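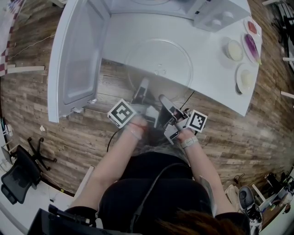 About Drotstead Kitchen School

We teach people to cook with what they already have, and for most of our students that means a microwave! Cinzia Zuccaro started Drotstead with one evening class and 10 stools, and we've loved every noisy minute since.

Our favorite course is still Small Plates. You learn to steam an eggplant until it's silky, warm a bowl of something creamy without splitting it, and get four little dishes to the table together (harder than it sounds, and so much fun). Horacio Ojeda teaches the evening groups and will happily talk turntables for as long as you let him. Dede Laryea runs the 60-minute lunch sessions, which are great if you've just moved into your first apartment and own one bowl.

Last year 558 people cooked with us. Some came to learn one dinner and stayed for the whole program, and a few now help out in class. New courses open every October. Bring an apron and a plate you like eating from, and come hungry!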